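# Chapter 2: The Trouble with Tidying Up

If you have ever cleared a table before supper, you have done something that still gives a very clever machine a good deal of bother. I say this at the start of the chapter because students so often arrive thinking that the hard part of robotics must be the arithmetic (and there is plenty of that to come, I'm afraid!), when a soft bag on a small table will keep a whole laboratory busy until the end of May.

Factories had it easier. On the Stakadmont line, which we shall visit in Section 2.3, the same metal bracket arrives in the same spot, facing the same way, 2,759 times a shift, and the arm that lifts it hardly needs to look. A home offers no such kindness. Things lean on other things, a book gets left at a slant, and a plastic bag changes its shape the moment you take hold of it.

So can machines do our chores yet? Some of them, on a good day, in a room they know. One way of teaching them is to let people do the work first, with grippers held in their own hands, and to record how each movement goes. 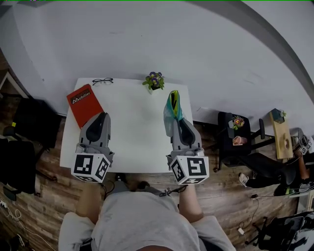 The Prergate trials, which you will meet properly in Section 2.4, gathered 965 recordings of this kind over 14 weeks, and we shall spend some time on the ones that went wrong, as they make by far the better reading. Before then, do try the warm-up exercise: clear your own desk using kitchen tongs, one pair in each hand, and write down every moment at which you had to stop and think.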